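From: Lalit Tomar
To: home-automation-chat
Date: September 18, 2025
Subject: Re: [home-automation-chat] So when do I get my evenings back?

Hello all,

Shakuntala Dubey wrote:

> My sister-in-law has one of the round hoovers and swears by it, and every
> month somebody on here posts a clip of an arm folding a towel. Fine. But I
> run a framing shop and a house with three teenagers in it, and what I want
> to know is dull. Can any of these things pick a picture up off a bench and
> put it somewhere else without me standing over it? Can one clear a table?
> I don't mean in a clip. I mean on a wet Tuesday with the phone ringing.
>
> Lalit, you play about with this stuff. Are we close or not?
>
> Shakuntala

Short answer, no, not for your shop. Longer answer below, and do skip it if you only joined for the heating controls thread.

I've been messing with a simulated arm at home since May, mostly in the evenings, on a desktop machine that heats the spare room quite nicely. The set-up is called Gerent and it's just a bench, an arm and whatever you care to drop on the bench. Funnily enough one of the jobs I've been giving it is very nearly yours. There's a framed picture lying on a table and the arm has to get hold of it and bring it back towards the near edge. A person would do that while talking about something else entirely.

Now think about how you do it yourself. You've got a flat thing lying on a flat thing. You can't pinch it from above, because it's wider than your hand, and you can't get under it either, because there's no gap. So you put your fingertips on it and slide it until a bit hangs over the edge, or you dig a fingernail under one corner and tip it up. Both of those are lovely little bits of skill and you've been doing them since you were about two. A gripper with two stiff fingers has no fingernails, and if you tell it to press down and drag it has to know how hard to press. Too little and it skates over the top. Too much and (in your case) that's somebody's glass gone.

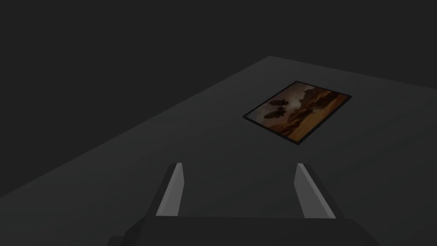

Open fingers, framed picture still out of reach.

I rather like the picture in that one, all rusty orange with what look like a couple of airships heading for the rocks. I keep meaning to find out who made it. It has nothing to do with the difficulty, mind you. What makes it awkward is how thin it is. Seen from the arm's side it might as well be printed on the table! A mug would be a doddle next to it – mugs stick up, and they have a side you can get hold of.

So, numbers, as Shakuntala likes a number. I let it have 1000 goes at the slide-to-the-edge method, with the picture starting in a different spot each time. I was hoping to come on here and boast. The goes where the picture started near the edge went well enough that I got cocky. The goes where it started further off were a mess, with the arm pushing it slightly crooked and then chasing it in a curve, like a supermarket trolley with a bad wheel. I've since shortened each push and made it look again in between, and that has helped a fair bit, but now it takes so long you could have had the thing wrapped and paid for.

And please remember that's the easy version. There's nothing else on that table at all. Your bench, when I last saw it, had offcuts, tape, two mugs and a cat. My pretend table doesn't wobble, my pretend picture never has a wire and two hooks on the back of it, and I can put everything back where it started by pressing a key. Real life is a good deal ruder.

On the shop-floor side I do think things are further along, but only where the job is the same all day. A cousin of mine works at Jaiswal, where they pack door handles, and they have 5 arms on one line that lift the same box from the same place hour after hour. They're brilliant at it. Then the card supplier changed, the boxes came in a touch narrower, and the whole line stopped for 3 days while someone came out from Drivport to sort it. I don't say that to be snooty about it, they're pleased with the things and would buy more. But a house is a place where the boxes come in a touch narrower every single morning.

Someone off-list asked me about the Cindent gadget, the one that is meant to load your dishwasher. I haven't tried it and I don't know anyone who has, so I've no opinion beyond the price, which made me laugh out loud on the bus. If anybody here does get their hands on one, please write it up, and do tell us about the things it drops as well!

My grandmother had a magazine from 1931 with a drawing in it of a mechanical maid carrying a tray, and the article said the age of housework was nearly over. I think of that each time I see a towel clip. Still, I don't want to be a misery. The washing machine really did change her life, and it did it by being a box you put things into, with no hands at all. If I had to bet, I'd say the next properly useful thing for Shakuntala's shop will be something like that. A bench with rollers, say, or a tray that tips, so there's no picking up to be done in the first place. Could one of you who's handy with wood tell me if a tipping bench is daft? I'm thinking of a hinged top with a felt lip along the front, wide enough for a poster frame.

Next for me is the tip-up-one-corner method. I've drawn it out on paper and it looks simple, so I expect to lose a fortnight to it. Happy to send the files to anyone who wants a go, they're not big. You'll need to be patient with my notes though, half of them are just the word "why".

Shakuntala, I owe you a visit anyway, I've got that map to be framed. Are you open late on Thursdays still?

Cheers,
Lalit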